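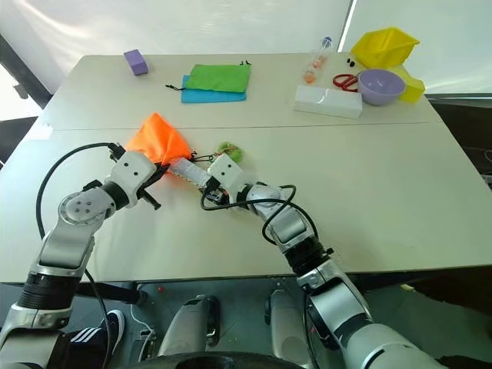 Orange bag, white bottle, two tables.

February, quarter past nine at night.

Packed for Westow, or started to. I've been starting to pack for Westow since the weekend, and the evidence was all over the big table, which is really two tables shoved together so that one can hold everything I mean to take and the other can be where I do the work. It's a good system. Selina Lanz has the same system with a bed and a chair and is always ready two days before anyone else. I have two tables and go to the station with my coat done up wrong.

The orange bag is for the small stuff. It's a drawstring, black cord, toggles, very cheerful, the kind of orange that hunters wear so they don't get shot by their brothers-in-law. I like it a lot until I have to put something in it. A drawstring bag has no shape of its own and no opinion about where its mouth should be, so you hold up one part and another part sags, and the cord wanders off across the table and gets under whatever you were going to pick up next.

The bottle went first tonight. My theory is that a bottle in the middle gives the bag a spine and everything else can lean on it. Florian Hofstetter's theory is that the bottle goes last, on top, so you can reach it, and he explained this to me on the phone for 13 minutes while I stood there holding the cord. I said that was very sensible. Then I hung up and put the bottle in first.

It's the milky white one. I can never tell how full it is without tipping it, and I can never tell whether the cap is on properly without tipping it further. On the last trip I learned about the cap by way of my socks. Tonight I gave it an extra turn, and then another one, and I expect I'll need pliers on Thursday's equivalent of a good day.

Things I did not pack, though I moved them several times: the green fuzzy ball and the little purple block. The ball came off something. I've been saying so for a year, as if the something will turn up and ask for it. Nerea Montes once offered to sew it onto a hat for me and I told her I was keeping it for the original, and she gave me a look that I thought was uncalled for from a woman who owns a drawer of single gloves. The block I could make a case for. There is always a moment on a trip when you want to wipe or rub or prop something up, and it would be nice to have one small purple answer. It went back on the far table, where it leans.

Mechthild Widmer called at ten to eight to ask if I had read the list. There is a list. It came with the booking from Berchtold and it covers both sides of the paper, and item one is "a positive attitude," which I've put under things to buy when I get there. She had ticked hers off in pencil and then gone over it in pen. I told her I was working from memory. She said, "Well, you did that last time," and let it hang there, and we both thought about the tent pegs.

Fare is 105 each way, by the way, more than I paid for the coat. Severin Fankhauser says it's still cheaper than driving, but Severin doesn't drive and has never been to Westow, and he rounds everything to suit himself. He claims to have walked 2,000 miles in one pair of boots. I've seen the boots. I would believe 200 and a dog.

Soup for supper, standing up, on account of the tables. Washed the pan, left the spoon.

Then I pulled the cord tight to see how it looked, and it looked fine, very neat, like an orange onion. Remembered the toothpaste. Opened it again.

Still to do: toothpaste, the charger, the good flashlight (ask Florian, he has it, he'll say he hasn't), something to read that isn't about weather. Move the green ball before I sit down anywhere near it and end up taking it to Westow in a pocket.

Bed. Train is at 6:40 and I've set both alarms, the loud one and the one I sleep through.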